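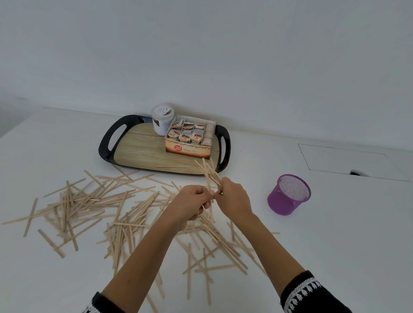 Bâtonnets mélangeurs en bois Skudberg, en vrac

Accueil > Coin café > Petit matériel > Bâtonnets

Je vends du café, du thé et tout ce qui va autour, et je crois que l'article dont on me parle le plus au téléphone, c'est le bâtonnet ! Le petit bout de bois plat qu'on laisse traîner à côté de la bouilloire, oui. Alors j'ai fini par lui faire une vraie fiche, parce que l'ancienne tenait sur une ligne et que je passais mon temps à répondre aux mêmes questions.

Le Skudberg est un bâtonnet plat, fin, en bois clair, sans vernis et sans parfum. Les bords sont poncés. J'en ai eu d'autres en rayon avant lui (je ne citerai pas la marque) et je retrouvais des échardes au fond du carton, ce qui n'est quand même pas très agréable quand on vend quelque chose qui finit dans une tasse. Avec celui-ci, je suis tranquille. Il plie un peu avant de casser, et il tient bien dans un chocolat épais, même si vous touillez comme un forcené.

Côté longueur, on est à 17 cm. C'est long pour un expresso, je vous l'accorde, mais dans un mug ou un gobelet à emporter c'est parfait, on ne se brûle pas les doigts et le bâtonnet ne disparaît pas sous la mousse. Si vous ne servez que des petites tasses, regardez plutôt le modèle court de chez Warkeo, sur la page d'à côté.

Le sachet est en vrac, sans emballage individuel. Moi je préfère : moins de papier à jeter, et ça prend deux fois moins de place dans le placard. Par contre il faut un contenant. Un verre haut suffit, ou un pot, ou le distributeur Gavalas si vous avez du passage. Quand j'ouvre un sachet, je renverse tout sur la table, je reprends les bâtonnets par petites poignées, je les tasse par le bas pour les mettre à niveau et hop, dans le pot. Ça va vite, et c'est même assez reposant – ma pause du matin, en quelque sorte.

Pour le reste du coin boissons, j'aime bien tout regrouper sur un plateau à poignées, le pot de café ou de chocolat derrière, la boîte de thé ouverte à côté, les bâtonnets à portée de main. On soulève le plateau, on passe l'éponge, on repose. Les plateaux sont vendus séparément, dans la rubrique Service.

Caractéristiques
Matière : bois brut, non traité
Longueur : 17 cm
Présentation : en vrac, sachet refermable
Contenu : plus de 289 bâtonnets par sachet (le remplissage se fait au poids, vous en aurez toujours quelques-uns en plus)
Usage : boissons chaudes et froides, usage unique
Conservation : au sec, à l'abri des odeurs fortes

Ce dernier point est important. Le bois brut prend les odeurs, et j'ai eu un client qui rangeait ses sachets avec les produits ménagers... Son thé sentait le citron de synthèse. Un placard sec, le sachet bien refermé, et c'est tout.

On me demande aussi si on peut s'en servir pour le bricolage. Bien sûr ! Ils prennent très bien la colle blanche et la gouache, plusieurs écoles m'en commandent chaque année au mois de mai pour les cadeaux de fête des mères.

Livraison
Envoi par Sendex, colis suivi. Port offert à partir de 60 euros de commande, tous articles confondus. Pour les grosses quantités, écrivez-moi avant de commander, je vous ferai un prix.

Fiche mise à jour le 21 juillet 2020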